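Towel folding cell: buy the arm first or the data first?

skurero_ops
Posted 15 March 2020

We service 132 guest bathrooms and I have to submit an equipment plan for linen handling. The Gevton quote covers one arm, two soft grippers and a year of support. Lenden will lease the same class of arm, but the grippers are extra. Neither price includes demonstrations of the task, and both firms say they need them. My draft puts 27 per cent of the budget there. Is that sensible?

tilebench
Too low. We planned for 400 recorded folds in January and used 309 after checking. The arm sat idle in the meantime. Lease it, and start the lease when the recordings are done.
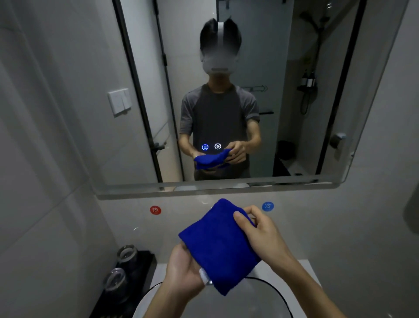 Record in the real rooms as well. A fold done over a basin, with both hands holding the bundle, differs from one done on a flat bench. Mirrors need their own line in the test plan, as a second pair of hands in view can upset the tracking.

hegde_user
Disagree on leasing. Over three years the Lenden terms cost more than buying, and you hand the grippers back at the end. Terry cloth also wears soft pads quickly — budget for spares whichever way you go.

tilebench
Only if the arm is working for all three years. Ours wasn't.

skurero_ops
Would you fold in the bathroom at all? I had assumed a fixed bench in the linen room.

hegde_user
Fixed bench. Wet areas mean a sealed arm, and that is a different price list. Keep the bathroom recordings for a second phase.

tilebench
Agreed on the bench for phase one. I would still record both now, as setting up the headsets twice costs more than the extra hours.

skurero_ops
Noted. I will ask Gevton for a split quote with the spare pads listed separately.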